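Kekoswood School has taught evening and weekend classes to adults since the old Gravwood library building came up for lease. We teach practical subjects: computer basics, bookkeeping, household repair, English as a second language, and preparation for the high school equivalency tests. Most of our students work during the day. Many haven't been in a classroom for a long time.

## Where we are

The school is on the corner of Candier Street and Mill Road, across from the post office. The main door is on Candier Street. The Mill Road door is level with the sidewalk and leads straight to the elevator, so use that one if stairs are a problem or you have a stroller with you. Parking behind the building is free after 5 p.m. Before that you'll need to use the meters or the lot by the post office.

The number 17 bus stops outside. The last one toward the station leaves at 9:40 p.m., and evening classes end at 9:15 so that people can catch it.

## How the school started

Renu Rajput had been teaching bookkeeping at her dining table to people who ran small shops in town. When there were more students than chairs she started looking for a room. The library had moved to its new site the year before, and the old building had heat, good light and a landlord who wanted it occupied. She signed for the ground floor only. The first term had bookkeeping on two evenings and English on one.

Prasetyo Wijaya joined in the second year to teach computer classes. He had spent most of his working life doing service calls for an office equipment dealer, and he wrote the computer course from the notes he had kept on what customers asked him. Much of that course is still taught the way he set it up. It begins with files and folders, then covers email, passwords, printing and spreadsheets, in that order.

We took over the upper floor when the bookkeeping course split into beginner and advanced groups. The wall between the two back rooms upstairs came out that summer, and that is now the repair room.

Since opening we have enrolled 3,289 students. Last year the number was 889, counting each person once no matter how many classes they took.

## What we teach

**Computer basics.** Ten weeks, one evening a week. You don't need to own a computer. Practice hours are held before class and on Saturday mornings.

**Computers, second course.** Ten weeks. Spreadsheets, backups, home networks and what the parts inside a computer do. You should have taken the basics course or be comfortable with its topics.

**Bookkeeping for small businesses.** Beginner and advanced. The beginner class is done on paper for the first three weeks and then moves to software. Bring a calculator. A phone will do if you don't have one.

**Household repair.** Eight weeks. Faucets, drywall, door hardware, caulking and simple woodwork. We don't teach house wiring, which in this town has to be done by a licensed electrician.

**English as a second language.** Four levels. New students come in for a short talk with a teacher, who suggests a level. You can change levels in the first two weeks without any paperwork.

**Equivalency test preparation.** Math, reading and writing, social studies, and science. Students may take all four or only the ones they need. We don't give the tests ourselves, but the office can help you sign up with a testing center.

Class sizes are kept small. The limit is twelve in the repair class and sixteen in everything else.

## Teachers

Our teachers are paid, and nearly all of them have worked in the subject they teach. Two of the English teachers first came here as students. Renu still teaches advanced bookkeeping and runs the school. Prasetyo teaches the second computer course and orders supplies for the repair room.

New teachers sit in on a full term of classes before taking one of their own. After that they meet with Renu twice a term to go over lesson plans and anything students have raised.

## Fees and help with fees

Fees are set by the term and are listed on the sheet at the front desk and on our class schedule. English classes are free. For other courses you can pay all at once or in two parts, with the second part due in week five.

If the fee is more than you can manage, ask at the office for the reduced rate form. It is one page long. You'll be asked for your household size and income, and the office will give you an answer within a week. The reduced rate is half the regular fee. Part of the money for it comes from the Mthembu Fund, set up by a local family whose grandmother learned to read as an adult, and the rest comes from our own budget.

Books are included in the fee for every course except equivalency preparation, where you can buy the books or borrow a set for the term.

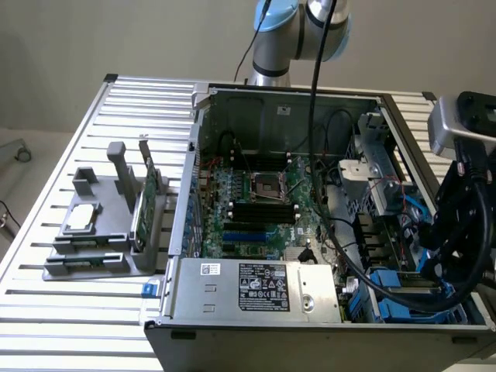
**Can I join a class after the term has started?**

You can join through the end of the second week if there is a space, and the fee is the same. After that, the office will put your name down for the next term.

## Terms and sign-up

There are three terms a year. The spring term starts in March, and sign-up for it opens four weeks earlier. You can sign up at the front desk or by phone. Bring a photo ID if you have one. If you don't, talk to us anyway, as we can usually work with a piece of mail that has your name and address on it.

If a class is full we keep a waiting list and call people in order. We call twice, on different days, before going to the next name.

If you need to drop a class, tell us before the third meeting and you'll get your money back. After the third meeting we can't return the fee, but we will move it to a later term if you were ill or your work hours changed.

## Office hours

The front desk is open from noon to 8 p.m. Monday through Thursday and from 9 a.m. to 1 p.m. on Saturday. We are closed on Friday and Sunday. When the town schools close for snow, we close too, and missed classes are added to the end of the term.

Messages left on the office phone are answered the next day we are open. If you would rather talk in Spanish or Indonesian, say so in the message and someone who speaks it will call you back.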